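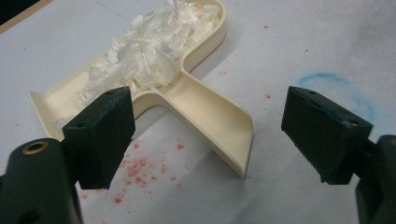 Jummai Aliyu wrote to us after the last round to say that filling in the diary took her less time than waiting for the bus did, and that she would have liked more space for the journeys she gave up on. We have added that space. The diary now has a separate page for trips you meant to make and didn't, and we are looking for people to fill it in.

Gostdale Bus Diary: call for participants

Grokura is a small research group working on rural transport. We are looking for 40 people who live in Gostdale, Skostell or the villages between them to keep a travel diary for four weeks this autumn. You do not need to be a regular bus user. We would like to hear from people who take the bus every day, people who take it once a month to the hospital, and people who stopped taking it years ago.

What the study is about

The timetable on the Gostdale to Skostell road changed in August. The early bus now leaves before seven, the midday gap is longer, and the last bus back goes by the lower road and misses out the school and the surgery. The operator holds ticket sales, so it knows how many people got on. It has no record of the people who stood at the stop and went home again, or who asked a neighbour for a lift, or who moved an appointment to fit the bus.

Our last diary round collected 826 journeys. It told us a fair amount about getting to work and very little about evenings and weekends, mainly from having too few people under 30 and too few who work shifts. If you are in either group, please do apply.

What you would do

You would note down each trip you make outside your own village, by any kind of transport, with the time you set off, the time you arrived and what the trip was for. "Shopping" or "see my sister" is enough detail. Walks with the dog don't count unless you were going somewhere. On the extra page you would note any trip you wanted to make but could not, and what got in the way.

Most people spend about 4 minutes a day on it. You can use the paper booklet or fill in the same pages on a phone. Please pick one and stay with it for the whole period — mixing the two gave us a lot of double entries last time.

There are also two short conversations, one before you start and one at the end. Each lasts up to half an hour. They can be by telephone or at the reading room in Gostdale, whichever suits you. The first is to go over the booklet. In the second we ask about anything in your diary that we could not read or did not understand, and about what you would change in the timetable if it were up to you.

Who can take part

You should be 16 or over and living in the area for the whole four weeks. A few days away is fine, just write "away" on those pages. Anyone aged 16 or 17 needs a signed form from a parent or guardian. Two people from the same household can both take part, with a booklet each.

You can't take part if you or someone you live with works for the bus operator or in the council's transport office.

We can provide the booklet in large print. If writing is difficult for you, we can ring you every second evening and fill in the pages over the phone. Say so when you apply and we will arrange a time.

Payment

Each person who finishes the four weeks and both conversations receives a £40 shopping voucher. If you stop partway you will receive a share of it for the weeks you completed, and you do not have to tell us why you stopped. Bus fares to the reading room are paid back in cash on the day. Keep the ticket if you can.

What happens to your diary

Your name is kept apart from your diary from the day it comes in. Booklets are given a number, typed up and then stored in a locked cupboard until the report is finished, after which they are shredded or posted back to you if you want yours. Several people asked for theirs last time.

The report gives results by village and by time of day. Where a village has so few diaries that someone could be recognised, we put it together with the next one along. We may quote a line or two from the conversations, without names, and you can tell us to leave yours out.

Nothing you write is passed to your employer, your school, the job centre or the bus operator. The operator gets the same report as everyone else, at the same time. Copies will be at the reading room and in the Skostell post office, and every participant will be sent one.

A paid role as well

We also need one person to type up the paper booklets. It is part-time work from home over the winter, paid by the hour, with hours to suit. You need a computer, patience with other people's handwriting and a reasonable knowledge of local place names. One diary writer in the last round used three different spellings for the same bus stop, and all of them had to be matched. The person doing this job cannot also keep a diary. Ask for the typing work details when you get in touch.

How to apply

Pick up a form from the reading room or the post office, or ask us to send one. It is a single sheet with questions on your age group, your village, how often you travel and whether you have the use of a car. Return it in the envelope provided, no stamp needed, or hand it in over the counter.

Forms should reach us by 11 September 2018. If more people apply than we have places for, we will choose so that each village and age group is covered, and the rest will go on a reserve list. Everyone who applies will get an answer either way.

Questions about the diary, the payment or the large print booklet go to Ifeoma Onuoha. Questions about how we store and use what you write go to Danjuma Afolabi. Either can be reached through the reading room, where messages are collected every weekday morning. If you leave a telephone message, please give your number twice and say when you are usually in.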